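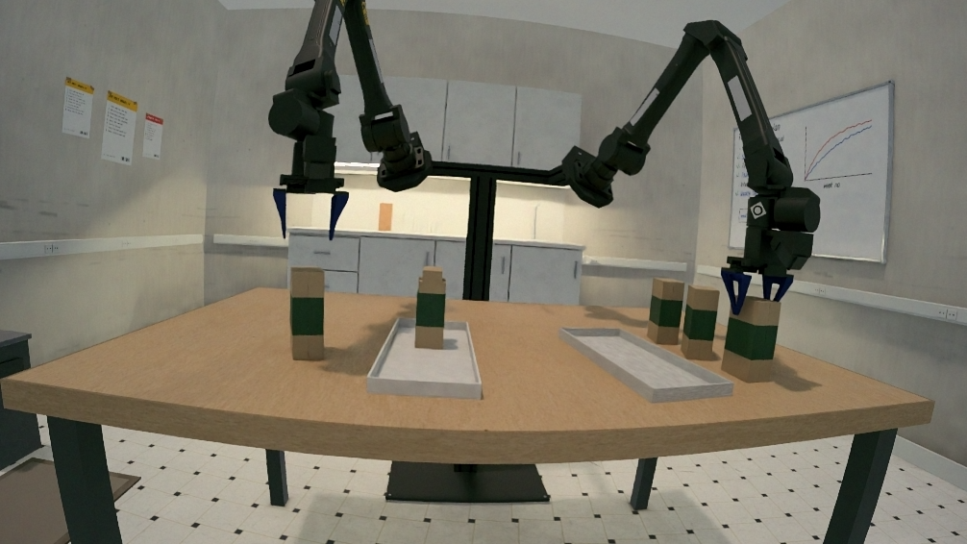 **Curnlow Building Group, Roofs and Rainwater Team**

List: roofs-and-rainwater
Subject: Re: Dullcombe boathouse, planted roof and the tank
Month: November 2020

Dear all,

Thank you, Nikola, for the message and for the new drawings. I have read them two times and I answer under your points. I am sorry that I am slow, I had the Lunder extension to finish and the client there changed the stairs again.

Nikola Kaczmarczyk wrote:

> The client at Dullcombe has now agreed to the planted roof over the boathouse, but not over the changing rooms, where they prefer the metal sheet. The planted area comes to 140 square metres. They would like to collect the water from both roofs in one tank and use it for washing the boats and for the toilets.
>
> My questions are these. Is a tank of 3,000 litres enough? Can the water from the planted part go in the same tank as the water from the metal part? And does anyone have experience with the Čierny edge profile on a slope of 13 degrees? The supplier says it is fine, but the supplier says this about everything.
>
> I would also like to hear opinions about the soil depth. The engineer is not happy with anything deeper than what I have drawn.

About the tank first. For the washing of boats I think your size is enough. For the toilets together with the washing I am not sure, and it depends very much on August, when the club is full and the rain is little. I would ask the club how many people come on a busy day. If they cannot say, I would draw the tank one size bigger and keep the mains top-up in any case. The hole in the ground costs nearly the same.

About mixing the water, my answer is that you can, but I would not do it. Water which goes through soil comes out brown, mostly in the first two years. It does no harm to a toilet, but people see it and think that something is broken. On the school in Curnlow we had complaints about this until we put a small notice in every cubicle. It is easier to let the planted roof drain to the ditch and to fill the tank only from the metal sheet. Please check that the metal part alone gives you enough. I calculated it quickly from your drawing and I believe it does, if the gutter on the north side is also connected. On the drawing it stops before the downpipe, maybe this is only a line missing. 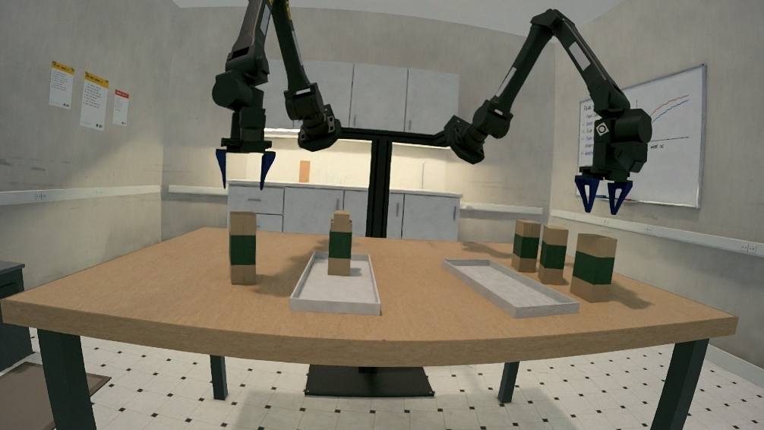 *Written by Güven Özkan for the Roofs and Rainwater Team*

Now the edge profile. I have used the Čierny one on a flat roof only, never on a slope. What I can say is that the fixing holes are far from each other, and on a slope the wet soil pushes on the lower edge all the time. I would ask for a drawing with the load written on it, and I would want battens under the soil, across the slope, so that the profile does not hold everything alone. Do not fix the battens through the membrane. I have seen this done and the repair was very unpleasant.

For the soil depth I am with your engineer. The old trusses were made for a light roof, and your shallow layer is good for sedum. If the client wants grasses and flowers, then the trusses must be made stronger, and it is better that they hear this from you now. You can offer them a deeper strip above the front wall, where the load goes down directly.

Two small things. Drawing 354 still shows the old position of the roof ladder. And the fascia is written as larch on the plan and as oak in the schedule, please choose one before it goes to the carpenter.

With kind regards,
Güven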